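Lodhi Office Cleaning - FAQ

Do you clean around computers?
Yes. Desks, screens, keyboards, outside of the tower. Dry cloth only near vents. We dont open anything up.

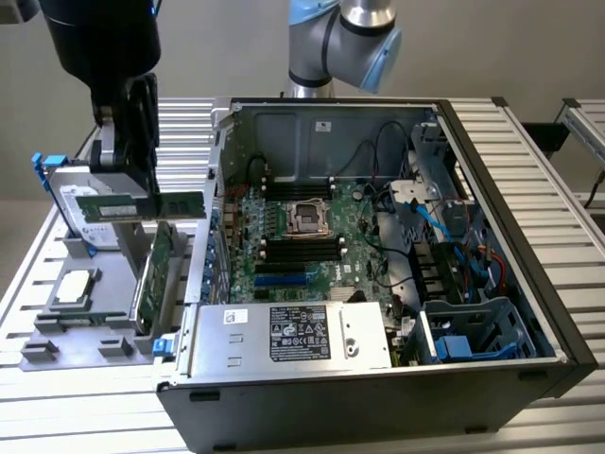 Can I book just one visit?
Sure, 3 hours minimum. Most offices in Hundeck go weekly but its up to you.

What does it cost?
Small office, up to 13 desks: $86 a visit. Bigger than that, call Hina Jafri for a quote. Windows extra.

Do I need to be there?
No. Leave a key or door code with us. Please clear papers off the desks the night before, we don't move them.
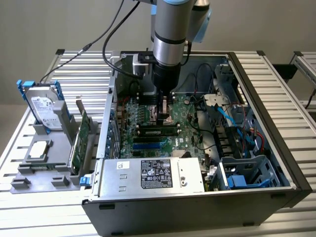 Mugs too, if you can. Kitchen sink is fine, dishes get done with the kitchen.

How do I cancel?
Text or email by noon teh day before. After that it's the full charge.

Prices last checked 28/10/2023.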